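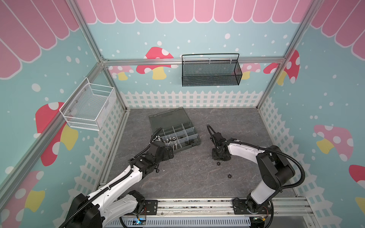

Two-arm sorting cell with hardware organizer, lid open. Black hex nuts on the work surface at right.

Working Group on Shared-Workspace Cells
Minutes of the fourth meeting, August 2020
Subject: Draft practice note for two-arm small-parts cells, second reading

Represented: Jadis (chair and minutes), Indlow (cell design), Wuisan (grippers and end tooling), Brustix (operations and training). Apologies from the Indlow electrical section, which sent written comments.

1. Minutes of the previous meeting

Accepted with one correction. Under item 6, "guarded stop" should read "controlled stop" in both places. The two terms have separate entries in the glossary and the draft note depends on the difference.

2. Matters arising

2.1 The glossary has been circulated. Wuisan asked that "home" and "park" be kept apart. Home is the joint reference position. Park is the position in which an arm is left when the cell is unattended. Agreed. The glossary will be updated before the next draft goes out.

2.2 Brustix reported that operators at its site still use the old start-up sheet. The old sheet omits the check of the stop button from the operator's side. Brustix will withdraw it.

2.3 The request to extend the note to mobile bases was declined in February and remains declined. Cells with arms on a fixed rail are in scope.

3. Draft practice note, clause by clause

3.1 Clause 2, shared zone. The draft defines the shared zone as any volume both grippers can reach. Indlow pointed out that with two arms on one base rail this covers nearly the whole work surface, and a rule applied to the whole surface will be ignored. Jadis proposed defining the zone per task, as the volume both arms are commanded to enter during that task, plus a margin. Wuisan wanted the margin taken from the outside of the gripper with fingers fully open, including any cable carried above it. Agreed in that form.

3.2 Clause 3, right of entry. One arm at a time may be inside the shared zone unless the task has been reviewed for simultaneous entry. The waiting arm holds outside the margin. Indlow asked whether a waiting arm may hold above the zone. Not agreed. A hold above the zone is permitted in the current Jadis procedure and prohibited in the Brustix one. Both parties will send their reasons in writing.

3.3 Clause 4, speed. Draft text: tool speed in the shared zone shall not exceed 300 mm per second, and 700 mm per second elsewhere in the enclosure. Brustix considered the second figure too high for cells where a person reaches in to reset parts. Indlow replied that no person reaches in while the arms are enabled, under clause 7. Brustix said that clause 7 is a procedure and clause 4 should stand without it. After discussion the second figure was kept for cells with an interlocked opening. For cells without one, the lower figure applies throughout. The text will be split into 4.1 and 4.2.

3.4 Clause 5, containers. Discussed at length.

(a) Containers with hinged lids. The lid is to be opened fully and laid back before the arms are enabled. A lid standing part open is treated as an obstacle that has not been modeled. Removing lids altogether was considered. Indlow was against it on the grounds that organizers are carried between cells with parts in them. Removal will be listed as an option.

(b) Container position. The draft required a fixture. Brustix uses a marked outline on the work surface and finds it sufficient for plastic organizers. Wuisan noted that a gripper working at a front corner of a light box can shift it. Agreed text: the container shall be held by a fixture, or its position shall be checked against a mark at the start of every run and after every reported contact.

(c) Dividers. Translucent dividers are poorly detected by some depth sensors. The note will state that divider positions shall be entered by hand in the cell model unless the sensor in use has been tested on that container. Wuisan will supply a test method.

(d) Mixed compartments. Nuts and bolts may share a compartment for picking tasks only if the task record says so. Brustix objected that this is a matter of task design and has no bearing on safety. Retained as a recommendation ("should").

3.5 Clause 6, loose parts on the work surface. The draft said the surface shall be clear at the start of a run. Several tasks begin with parts laid out on the surface, so the wording could not be followed. Replacement text: only parts named in the task record may be on the surface at the start of a run. A part dropped outside its target area may be recovered by the arm if it lies within the task zone. Otherwise the run is stopped and the part is removed by hand.

Indlow asked that the base rail be treated separately. Hardware under the rail or against a base plate is to be removed by hand in every case, with the arms disabled. Agreed.

The written comments from the Indlow electrical section were taken here. Where a circuit board is exposed at the base of an arm, a loose metal part can bridge contacts. The section asks for a cover on any board mounted within reach of dropped hardware. Jadis supported this for new cells and asked for a transition period for existing ones. The length of the period was left open. Until it is set, existing cells with exposed boards are to be inspected at the base before power is applied. An indicator light that is on is not evidence that the board is free of debris, and the note will say so in those words.

3.6 Clause 7, reaching in. No change of substance. The sequence is: stop command, wait for standstill, disable both arms, then reach. Disabling only the nearer arm is not permitted. Brustix asked that the clause also cover tools, as some staff use long tweezers and do not regard that as reaching in. Accepted. "Any part of the body or any hand-held object."

3.7 Clause 8, cable conduit. Wuisan presented its findings. Conduit wrapped along a link should leave enough slack at the elbow for full travel of the joint and no more. A loop that stands out to the side of the arm adds to the swept volume and must be included in the cell model. The draft inspection interval was 449 operating hours, a number carried over from an older Wuisan maintenance sheet. Nobody present could give its origin. Wuisan will either justify it or propose another. It stays in the draft in brackets.

Jadis asked that cables arching over a gripper be checked at the extremes of wrist rotation at each tool change. Agreed without discussion.

3.8 Clause 9, enclosure and fittings. Baskets and similar holders hung on the enclosure frame were raised by Brustix. Three points agreed:
- Anything hung on the frame is part of the cell and is entered in the cell model.
- A holder on a hook or handle that can swing or lift off shall be secured or kept out of reach of both arms at full extension.
- Screws that project into the enclosure shall be checked for clearance when the fitting is installed.

Printed wall coverings are permitted. Indlow asked for a requirement that they be flat and fixed on all edges. Wuisan added that strongly patterned walls affect vision systems, and that a system set up against one pattern should be checked again if the pattern is changed. Both points accepted, the second as a note to the clause. A proposal by Brustix to require plain walls in all new cells was not supported. Two parties vary the background deliberately as part of their work.

3.9 Clause 10, records. Each run record shall hold the task name, the container type, the cell model version and any contact or drop. Indlow wanted joint logs kept as well. Storage was the objection. Jadis keeps joint logs for runs with a reported contact and discards the rest. This was adopted as the minimum.

4. Contact reports

Brustix tabled its summary of 2,451 logged runs on two-arm hardware sorting tasks. Roughly half the reported contacts were between a gripper and a compartment wall. Contact between the two arms was rare and in each case followed a manual override of the right of entry. Parts dropped outside the target area were reported unevenly between shifts, and Brustix does not consider the drop figures usable.

Wuisan asked whether "contact" in the summary included light touches on the divider during normal picking. It did not. The glossary has no entry for this. Proposed wording: a contact is any touch not foreseen in the task record, whatever its force. Indlow had reservations, as its force threshold would have to be lowered. To be settled by correspondence.

5. Training

Brustix will prepare a one-page start-up sheet to replace the one withdrawn under 2.2. Order of checks as agreed:
- Stop button tested.
- Rail and arm bases free of loose parts.
- Lid fully open, container on its mark or in its fixture.
- Surface holds only the parts named in the task record.
- Baskets and other fittings secure.
- Both arms at home, conduit free.

Jadis asked for the sheet to be posted at the operator's side of the cell and not on the enclosure itself.

6. Actions

Jadis: revised draft with clause 4 split and clauses 5 and 6 replaced; reasons for permitting a hold above the zone.
Indlow: proposal for the transition period under clause 6; comment on the definition of contact.
Wuisan: divider test method; basis for the inspection interval in clause 8.
Brustix: new start-up sheet; reasons for prohibiting a hold above the zone; guidance to shifts on reporting drops.

7. Other business

Indlow asked whether the note should carry a version number on every page. Yes.

The next meeting will be called once the revised draft has been out for comment. Clauses 1 and 11 were not reached and will be taken first.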